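Reading time: 3 min
Print | E-mail

3.2 Faces where none were intended

The oldest complaint about studies of face pareidolia is that the people running them pick the pictures. A researcher who wants to find faces in household objects goes looking for household objects with faces, finds them, and reports that faces are everywhere. We are not above this complaint. Our first stimulus set, assembled over one wet October, contained so many surprised electrical outlets that one pilot participant asked whether the study was about outlets.

The second set was built under stricter rules. Contributors in Parkness were asked to photograph whatever manufactured object was nearest to them at a set moment, with no mention of faces, eyes, or expressions. This produced 1000 pictures, of which 500 were dropped for blur, duplication, or the presence of a cat. The remaining 500 were shown to raters, who were asked only to say what they noticed first. A picture entered the "face-like" group if at least three raters used a word that normally belongs to a living thing. By this measure 177 pictures qualified, a figure that pleased the first author more than the second.

What the qualifying pictures share is modest. As in the earlier work of Huet and Huet, a level pair of round shapes did most of the labor, and a mouth was a luxury. Raters forgave missing noses, missing chins, and in one case a missing everything else. Color seemed to matter little, although bright parts placed above the pair were readily promoted to hair, hats, or ears (Figure 3). 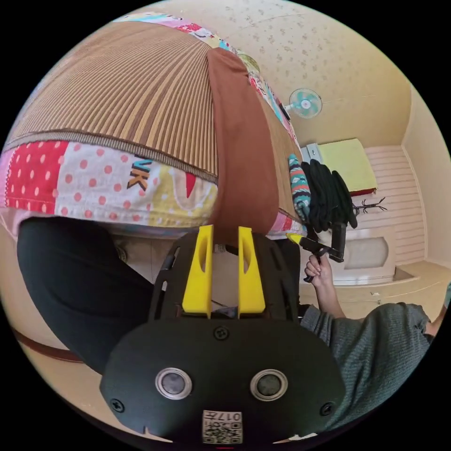 Figure 3. Two round lenses at the same height, with a pair of yellow fingers upright above them.

Disagreement was more interesting. Thibault Huet coded any upright pair as ears; Florian Huet held out for antennae and wrote a memo on the subject. The memo is longer than this section. We settled on "upper projections," a term that satisfied both coders and will be remembered by neither.

Mood words were less stable than face words. The same kettle was called smug, tired, and "like my uncle," and we could find no feature of the kettle that predicted which. Brunet's scale of perceived expression, which we had planned to use throughout, assumes that a rater can separate what an object looks like from how the rater feels about objects of that kind. Our raters could do this for lamps. They could not do it for printers, which were judged hostile from every angle, including the back.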